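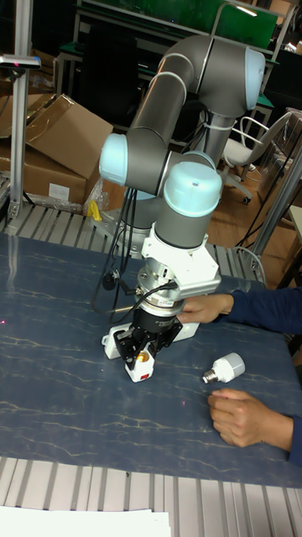 Last changed: Oct 2, 2023

Skanwood Rally Car Notes: README

Welcome! Skanwood is a collection of written notes on cars shown and driven at small regional meets, hill climbs and parking-lot get-togethers. It started as a shared spreadsheet between Rafia Bugti and Irfan Kakakhel, who kept arguing over which year a certain fastback had changed its wheels, and it has grown into something we are really happy to share.

What's in it

The current release has 3328 entries covering 1853 cars. Plenty of cars show up more than once, and those are the fun ones, because you can follow a car from one season to the next (new paint, new seats, a different engine, sometimes a different owner). Entries come from eight meets, with Mornulley the biggest by far and Skudeck the one with the best old wagons!

Files

entries.csv - one row per car per meet
cars.csv - one row per car, with our own car ID
meets.csv - name, month, surface and type of each meet
changes.txt - what we fixed and when

Main columns in entries.csv

car_id: matches cars.csv
meet_id: matches meets.csv
class: stock, street, modified or open
body: coupe, sedan, wagon, hatch, convertible, truck
paint: the color as the owner gives it, so you will find "bluish" and "mostly primer"
engine_swap: yes, no or unknown
run_time: best run in seconds, blank for show-only cars
notes: free text, up to 300 characters

How the entries were made

Owners filled out a card at the gate. Yasir Tanoli typed up the cards for Mornulley and Nahom Negussie did the rest, then they swapped piles and checked each other. Where a card and the timing sheet disagree on a run time, we went with the timing sheet. Handwriting we couldn't read is marked [?] and we'd love help with those.

Things to watch for

Run times can't be compared between meets. The Hashmi hill course is much longer than the Skudeck one, and Mornulley moved its start line partway through the series. Filter by meet_id first.

"Modified" and "open" mean different things depending on who was running the gate. Amerley Abugri wrote up the rules for each meet as best she could, and they're in the last column of meets.csv.

Trucks are thin. If your local meet gets a good truck crowd, please send us your cards!

Owner names and plate numbers are left out on purpose. Please don't add them back in.

Using it

Free for any non-commercial use, including club newsletters and school projects. Please credit "Skanwood Rally Car Notes" and tell us what you made, we read every message.

Coming next

The November cards from Hashmi, plus a tire column if we can agree on how to fill it in. Irfan wants brand and size, Rafia wants only size.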